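Driklow two-arm tabletop kit: incoming inspection and trial checklist
Supplier: Saseck
Unit: trial loan, unit 482
Location: Veritex packing support, bench 3
Inspected by: Dionysis Andreadis
Month: November

Marks used: OK, Fix (before next use), Note (no action needed now), N/A

1. Paperwork and delivery

1.1 Packing list matches contents. OK
1.2 Manual supplied in English. OK. The printed copy is an older revision than the PDF. We are working from the PDF.
1.3 Risk assessment from supplier. Fix. Covers one arm only. Saseck has been asked for the two-arm version.
1.4 Spare finger pads, two sets. Note. One set in the box, second set on back order.

2. Bench and mounting

2.1 Base bolts torqued and paint-marked. OK
2.2 Bench does not rock with both arms at full reach. OK
2.3 Work surface clean, no tools or loose screws. OK
2.4 Floor tape at 500 mm from bench edge. Fix. Tape has lifted at the aisle corner. Replace with the wide yellow roll.

3. Power and stops

3.1 Stop button within reach of the operator chair. OK
3.2 Stop button halts both arms. OK, tested three times from each side.
3.3 Arms hold position when power is cut. Note. The left arm sags a little before the brake catches. Within what the manual allows, but keep hands out from under it.
3.4 Restart needs a separate reset. OK
3.5 Power cord routed away from the chair. Fix. It runs across the footrest.

4. Grippers

4.1 Fingers open and close fully, both sides. OK
4.2 Pivot pins seated, none backing out. OK. Check again at 300 cycles.
4.3 Fingertip pads flat and firmly attached. OK
4.4 Pinch points between the finger plates. Note. The linkage has open slots that can catch a glove. No loose gloves at this bench. I would like Saseck to offer a cover.
4.5 Fittings on gripper bodies tight. OK, hand check only.
4.6 Labels readable. Note. The print is very small. Copy the codes into the asset sheet so people don't have to lean in.

The pick trial was run at reduced speed with light items only, one operator seated and one person standing at the stop button.

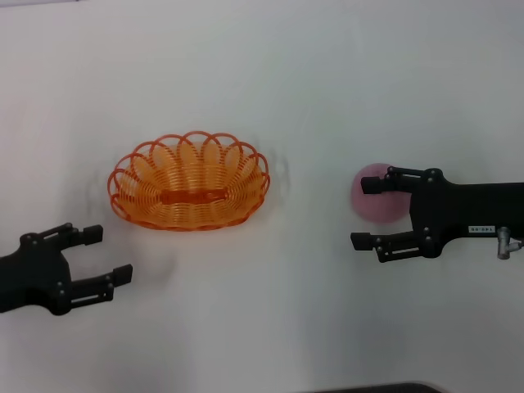
Soft items are the easy part for this kit. The harder question is what happens when both arms are sent to the same spot, and that is covered in section 5.

5. Motion trial

5.1 Speed limit set and locked. OK
5.2 Arms keep clear of each other. Fix. The software warns on screen but makes no sound. The operator is watching the table and will miss it. Turn on the buzzer output.
5.3 Grip force suitable for soft and thin-walled items. OK on the low setting. Do not use the high setting on anything woven.
5.4 Dropped items stay on the table. Note. Round items can roll. Michailidis sells a clip-on edge strip that should fit. Price requested.
5.5 Cycle log saved. OK, 83 cycles, no faults recorded.

6. Result

Passed for supervised use at reduced speed once items 2.4, 3.5 and 5.2 are closed. Full speed stays locked until the two-arm risk assessment arrives (1.3). Closed items to be initialed on the paper copy kept in the bench drawer.

D. Andreadis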